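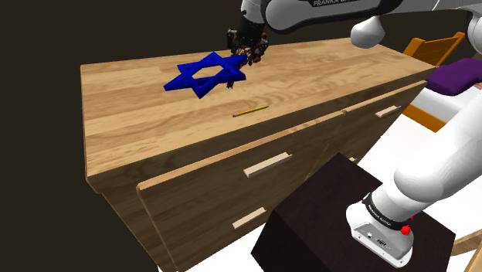
Will the sorting bench still need four people on it once the arm is signed off in March?

For the first stretch it will need all four, and after that it will need two on the bench and two doing work we currently pretend gets done by itself.

I'm answering Ravinder on the list instead of in the hallway, where I have now given the same answer enough times to start disagreeing with myself. His message of 2020-02-16 is below, with my replies in between. I trimmed the part about the coffee machine, which is a separate grievance and deserves its own thread.

> From: Ravinder Sandhu
> To: plestascombe-floor
> Subject: the arm, again
>
> All, I sat in on the Fothergill walkthrough and came away with
> more questions than I went in with. We were told the arm will
> do the returns tidy-up, meaning it picks up whatever small
> thing a customer left on or in a piece of furniture and puts it
> in a bin. Fine. I have been doing that for 10 years and did not
> know it was a specialty.

It is now. Sterari has a name for it with the word "residual" in it, and the quote they sent us was not small. You may want to mention this at your next review.

> They practice it all in simulation. Toys, pencils, a dresser.
> It looks very nice. Our dressers do not look like that when
> they come back. Who tells the software about the sticky ones?

You do, if you're willing. That is the job I have been trying to describe for a month. Somebody has to go through the items the arm gives up on and say what they were and what should have happened. In the trial over at Rurnier, the arm handed back 29 items out of 274, and the person who made sense of those 29 was a bench sorter. The engineers had them filed under "other."

> Second, speed. If it is slower than us, why have it, and if it
> is faster than us, why have us?

It is slower than you. It is a good deal slower than Boonmee, who was timed without being told and has since let me know how he feels about that. What it does do is the late shift, which we haven't been able to fill since the fall, and it doesn't mind the cold end of the building. My plan has it running there after hours and nobody's daytime slot going to it. If that plan changes I will say so on this list before it shows up on the schedule - I know how the last one showed up on the schedule.

> Third, whose fault is it when it drops something? Right now if
> I drop a customer's keepsake I fill in the form.

The form is being rewritten. The draft has a box for "operator" and a box for "system," and as of this week both of them lead to my desk. I am not thrilled, but I'd like it kept that way until we have seen it run for a while. Please don't let anybody talk you into signing for something the arm did while you were at lunch.

> Last, Boonmee Wannasri asked about pay for the two people who
> move over to the checking work and got a nod. What does the
> nod mean?

The nod was mine and it meant I didn't have a number. I have asked for the same grade as line lead. I've had a reply saying the request was received, and I am told that is progress. Until there is something on paper, nobody moves over, and the training hours count as regular hours.

Two other things, as long as I have you.

The yellow tape on the floor by bay 109 marks the reach of the arm. It is not a parking space for pallet jacks. I moved three yesterday.

If you want to try the checking screen, it is set up in the side office and the login is taped to the monitor, security being what it is at Plestascombe. Bring your complaints in writing. Sterari reads them, or has at least promised to open the attachment.

Ravinder, the coffee machine reply is coming separately.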